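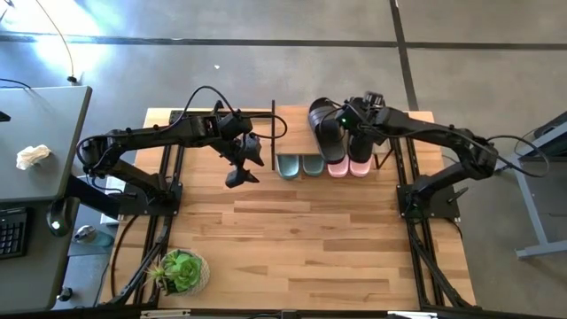

Figure 9. Two-arm station with the footwear task set out. The right gripper is holding a black sandal.

Section 9: Preparing the station for an open day

This section applies to the footwear demonstration at the Mirkau hall. It should be read together with the Gronden safety sheet. The station lead for October is Pornthip Chuensuk.

1. Check that both base plates are firmly bolted to the side rails.
2. Place the three pairs of slide sandals on the table. The teal and pink pairs stand with their toes towards the front.
3. Keep the potted plant in the front-left corner, clear of both arms.
4. Set the arm speed to 75 per cent.
5. Ask visitors to stand behind the floor line, then start the programme from the desk.

Note: The front part of the tabletop should be left clear during the demonstration.

Note: Visitors may ask to handle the sandals. This is permitted only when both arms have been stopped and the station lead has given consent.

CAUTION: Do not reach over the rails while the arms have power. Cables loop between the joints and can catch on sleeves, bags and lanyards.

CAUTION: If a sandal falls to the floor, stop the programme before picking it up.

6. After the last group has left, return both arms to rest and switch off the supply. Enter the number of runs in the station log and pass the log to Kulap Sitthichai.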